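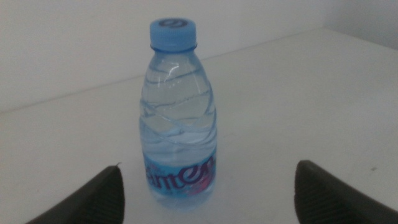

Wayne Nguyen wrote in after the last page to say that the small bottle of water is the most sensible thing on any meeting table, that it stops people carrying half-drunk large ones about all day, and that I have a bee in my bonnet. He may be right about the bonnet. On the rest I'd like to see some evidence, and I've been asking for it since the Nivarora building started putting small bottles out.

So, a gallery page on the single-serving water bottle. It's the short, squat sort with a pale blue screw cap and a label low down. I have no quarrel with water. I do have several with the claims that get made for the thing it comes in.

## The ridges

Look at the diagonal ridges first, as they get the most praise. They run round the body in curved bands and catch the light very prettily. I've been told, by different people and with equal confidence, that they are for grip, that they make the plastic stronger, that they let the maker use less plastic, and that they make the water look colder.

The strength argument I'll half accept. A flat sheet of anything bends more easily than a folded one, and you can test that with a piece of card at your kitchen table. The grip argument I don't. I've held plenty of ridged bottles with damp hands and plenty of plain ones, and I couldn't have told you afterwards which was which. As for less plastic, that is the sort of thing that might well be true and that I'd want in writing, with a weight next to it. The catalogue we were given at Nivarora said "lighter" in three places and never once said lighter than what.

The look-colder argument is the one I find most believable, and it's the one people offer as a joke. White highlights, a bit of blue in the plastic, a blue cap, a blue label. Put the same water in a brown bottle and see how refreshing anyone finds it.

## The cap

Pale blue, ridged down the side so you can turn it, with a darker blue mark on the flat top. There's a collar under it, and on the neck of the nearly full bottle at the head of the page you can make out a thin ring as well.

The mark on top is where I lose patience a little. Seen at a slant, the dark blue figure in the second picture reads to me as a 6. Turn your head and it would do just as well for a 9. Someone will say that it means something at the bottling end, and I expect it could. What I object to is the people who tell you with great authority what a mark on a cap means. I had a long explanation of this sort from a man at the Ross summer fair, who said that every number on a bottle cap was a code for the spring. When I asked him which spring, he changed the subject to parking.

If you know, write in. If you've only heard, please don't.

## The label

Large, dark purple, rounded letters on light blue. With a bottle this narrow you only ever get part of the name at one time, so you either turn it round or you guess. In the first picture there's a splash of magenta and pink beside the lettering, and it's the only warm colour on the bottle. I can read "mte" on one and something like "ZN" on the other and I'm not going to pretend that I get a word out of either.

I mention it because the brand is supposed to be what you pay for. At our meetings I've asked people, once they had sat down and had the bottle in front of them for half an hour, what brand they had been drinking. Most looked at the bottle before they answered. One of them got it wrong after looking.

I don't think that proves a great deal. I do think it is worth more than the leaflet from Vundotano, who supply the bottles and who say that guests "notice and remember" a good water.

## The waterline

With the second bottle you can see the level plainly, at the middle of the body where the ridges meet the label. The first is filled almost completely.
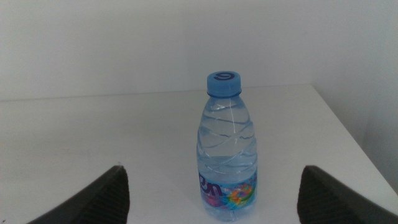
The argument for small bottles rests on waste. You give people less, so they leave less. Wayne makes this point and so does everyone who sells them, and on paper it's hard to fault.

I kept a tally at Nivarora through March, mostly to settle it for myself. Over the month 2,731 bottles were put out. Of those, 1,314 were opened. The rest went back in the cupboard, or were supposed to. I then tried to work out how many of the opened ones had been finished, and gave that up as a bad job: people take them away, put them in bags, tip them in the plant by the lift. What I could check was one long afternoon in the upstairs room, where 25 had been opened and 19 still had water in them when the room was cleared.

Now, that is one afternoon. It was cool, the meeting was dull, and there was a tea urn. I'd be cross if anybody built a policy on it, and I've said so to the person who tried. But if the small bottle is meant to be the right size for one person at one sitting, I would have expected a better result than that on any afternoon you cared to pick. A bottle can be small and still be too big for somebody who only wanted a mouthful.

The other thing that gets left out is what happens to the half. A jug with some water in it goes on being a jug. A part-used bottle with the cap back on belongs to whoever opened it, or to no one, and it gets poured away.

## What was tried instead

Estirside hall went over to jugs and glasses in the autumn. I went to have a look, expecting to be pleased, and came away with a list of complaints about that too:

- The glasses need washing, and the washing-up uses water as well. I have yet to see that added in on either side of the sum.
- The jugs are heavy when full and they dribble. Two people I spoke to would not pour for fear of wetting their papers.
- Somebody always wants a lid.
- The lemon slices. I don't know who asked for them.

There was also a notice up by the door saying how many bottles had been "saved". I asked how the figure had been worked out. They had taken the number of people through the door and assumed one bottle each, including the toddlers' music group. I've nothing against the jugs and I hope they keep them. I'd just like that notice taken down, or done again with a proper figure on it.

Then there is the refilling argument. You can, of course, fill a small bottle again from the tap. I've done it myself, for a week, with the one bottle. It was a nuisance to fill because of the short neck, it wouldn't stand steady in my coat pocket, and the label had started to come away by the third day. A flask does all of that better. I'm told that plenty of people refill theirs. I've seen it happen now and then, usually just before a train.

## On the sort of thing you send me

A few replies, as the messages have piled up since the page on paper cups.

To the reader who asked whether the blue comes from the water: I shouldn't think so. The cap is blue and the label is blue, and clear things borrow colour from whatever is next to them. Pour some into a white mug and have a look.

To the reader who says that water from a small bottle tastes better than from a large one: we tried this in my kitchen with the mugs turned round so the labels on them couldn't be seen. There were four of us and we couldn't agree with ourselves from one round to the next, never mind with each other. My sister was sure every time. She was sure of a different one every time.

To the two people who want me to say which make is best: no.

And to Wayne, who will want the last word and can have it next time. I accept that the small bottle is handy. It travels well, it has its own lid — I've said above how much people want a lid — and you know that the person before you hasn't had their sleeve in it. Those are decent reasons and I'd respect a leaflet that stuck to them. If you have kept a count of your own, of bottles opened and bottles finished, send me the sheet with the bad afternoons left in and I'll put it up on the page next to mine.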